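Huvard Rolling Cart Review: The Kitchen Helper I Didn't Plan to Keep

By Poppy Tapley
December 13, 2019

I bought the Huvard rolling cart in July to get through one family party, and it has been in my kitchen ever since. I love this thing! It's narrow, it turns on a dime, and it holds far more than I expected from something that slides in next to my fridge.

Some background. We live in the upstairs half of an old house on Plutgate, and the kitchen has exactly one stretch of counter. When we have people over, everything piles up there: dinner stuff, dessert stuff, the mail, somebody's keys. I wanted a place to park a loaded tray so I could go back to the stove. 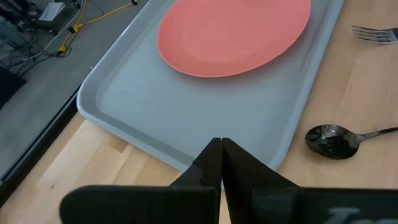
A pink plate on a gray-blue tray.

Putting it together took me 30 minutes with the hex key in the box. The steps are drawings only, and step 11 shows the handle facing the wrong way (the two long screws go in from the inside, so trust the screws and ignore the drawing). Everything lined up on the first try, which I can't say for the Kemo cart I had before this one. That one leaned from day one and shed a wheel on our back steps.

The wheels are what sold me. They're soft rubber, they go over the strip between the kitchen and the dining room without rattling the glasses, and the two locking ones really lock. I've chopped onions on the top shelf and it stayed put. The shelves have a low rail on three sides with the front left open, so you can slide a tray straight off onto the table. Such a small thing, and I use it every single night. 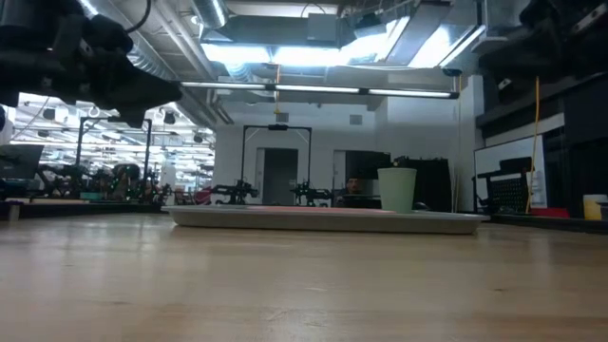
What I'd change

The bottom shelf sits too low. Anything taller than a soup pot has to go up top, and sweeping underneath is a pain. I also wish the handle were on the long side. My friend Benvinda Gouveia has the Oakley, with a handle at each end, and it's easier to steer when it's full. Hers is wider, though, and wouldn't fit in my gap by the fridge, so I'm happy with my choice.

The white finish picks up scuffs too. Dish soap and a rag took care of most of them, but there's a gray mark near one wheel that I've given up on.

Who it's for

If you have a big kitchen with an island, you probably don't need it. If you carry dinner to another room, or you keep running out of places to set things down, give it a serious look. I'm thinking about a second one for the laundry room, with the detergent on top and the clothespins below. My husband says we should measure the door first.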